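What the Rack Remembers: Everyday Crockery and How Households Sort It

Section 3 of 5

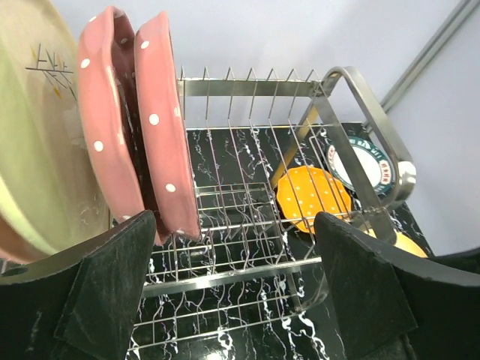 Figure 1. Round plate with a painted branch motif, alongside two pink oval dishes with white polka dots.

3. MIXED SETS AND THE TROUBLE WITH MATCHING

3.1 Where I started

I came to this part of the study thinking I already knew the answer, which is a bad way to come to anything. My hunch was that people end up with mismatched crockery by accident. You break a bowl, you buy a different bowl, and twenty years later the cupboard looks like a church fair. It's a tidy story and I'd told it at more than one dinner.

Then I sat in kitchens for most of a winter, in Foswood and up the hill in Felska, and the story stopped holding up. A lot of the people I talked to had a full matching set somewhere in the house. It was in a box, or on the high shelf, or still in the paper it came in. What they ate from every day was something else altogether, and they had chosen it, one piece at a time, with a fair bit of care.

Figure 1 gives the flavour of it. A branch pattern and a row of polka dots have no business together by the rules of any department store, and yet combinations like that came up over and over in my notes.

3.2 How I asked

I should say a word about method. I used a loose interview with 3 standing prompts (which plate do you reach for first, which would you miss, which would you give away tomorrow) and otherwise let people talk. Most chats ran longer than planned. I took notes by hand because a recorder on the table made everybody sound like they were on the radio, and I typed them up the same evening while I could still read my own writing.

I also borrowed the sorting exercise from the Nouri household survey, with one change. The Nouri version asks people to group their dishes by use. I asked them to group the dishes any way they liked and only then tell me what the groups were. It's a small tweak, but it made a big difference to what I heard. Given a free hand, hardly anyone went by use. They grouped by colour, by who had given the piece, by which house it had come from, and in one memorable case by how much noise it made going into the cupboard.

3.3 Favourites

The word "favourite" turned up in nearly every interview without my using it first. I found that people were quite firm about theirs and a little embarrassed about it too. A grown adult doesn't like to admit to sulking when someone else gets the good bowl!

Colour did most of the work here. Pale greens, creams and pinks were spoken of as calm, or as "morning" colours, and darker glazes were kept for supper. I can't say how far that travels outside the two towns. Felska had a pottery at one time and its seconds still float around the valley, so local taste may lean a certain way for reasons that have nothing to do with mornings.

Pattern was less clear. Some people said a painted plate made plain food look better, while others wanted the plate to keep quiet and let the food get on with it. Several held both views in the same conversation – I have left those answers in as they were and coded them under both headings, which the tables in Section 4 reflect.

3.4 Getting and giving away

The Dustodgate market deserves its own paragraph. It opens at 7 in the morning, it is freezing, and it sells more single plates than any shop I know of. One stallholder reckoned on some 500 pieces in a good August. Buyers there told me they never looked for a set. They looked for one piece that would "go" with what was at home, and going together turned out to mean a shared size, or a similar weight in the hand, far more often than a shared pattern.

Giving away was harder to study. People get rid of crockery when they move, when a parent dies, when a relationship ends, and I wasn't going to push on any of that over a cup of tea. What I have is patchy. The clearest thread is that the boxed matching set tends to go first and the odd pieces get wrapped in tea towels and carried by hand in the front seat of the car.

3.5 Limits

My sample was small and chatty. Anyone who lets a stranger in to talk about plates probably likes plates, and I didn't find a good way around that. I also visited mainly in daylight hours, so shift workers and larger families are thin on the ground in my notes. Section 4 sets the interview material beside the sorting results and looks at where the two disagree.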